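I got to Zamfira Lungu's apartment early and she put me to work before I had my coat off. There was a pot of beans on the stove and I was told to stir it. So that's how this interview went, me with a spoon in one hand and my recorder in the other!

Zamfira has been baking sourdough for 7 years, first for her neighbors and then for the Kandier market, where she sells out most mornings before I've even found parking. She learned from her grandmother, sort of. "She never let me touch the dough," she told me. "I was allowed to watch and I was allowed to sweep. So I know a lot about sweeping."

I asked how she got from sweeping to selling bread, and she laughed and blamed her friend Hsiu-ying Fang. The two of them shared a kitchen when they were both new in town, and Hsiu-ying came home one night with a jar of starter from a coworker who was moving away. "She said, you're from a bread family, you take it. I killed it in four days."

The second jar lived. She still feeds it every evening — rye flour, a splash of water, lid on crooked — and she calls it Man, which makes for some funny phone calls when she's away and has to ask somebody to feed Man before bed.

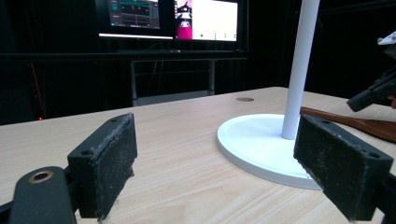
I wanted to know about the money side too, because I always do. She wasn't shy about it. Her first oven cost her $400 secondhand and it burned everything on the left. "I turned the loaves, I turned the loaves again, and I sold the dark ones to people who like dark ones. There are plenty!" The oven she has now came much later, after a December when she baked 1000 rolls for holiday orders and swore she'd never do it like that again. (She did it again the next year.)

What does she tell beginners? "Buy a scale. Stop looking at pictures of other people's bread." She also thinks most of us pull the loaf out too soon, and she looked right at me when she said it. Guilty.

By then the beans were done, and we ate them with the heel of yesterday's loaf and a lot of butter. I asked if she'd ever open a real shop. She shrugged and cut me another slice. "Ask me in the spring," she said. "Right now I have to feed Man."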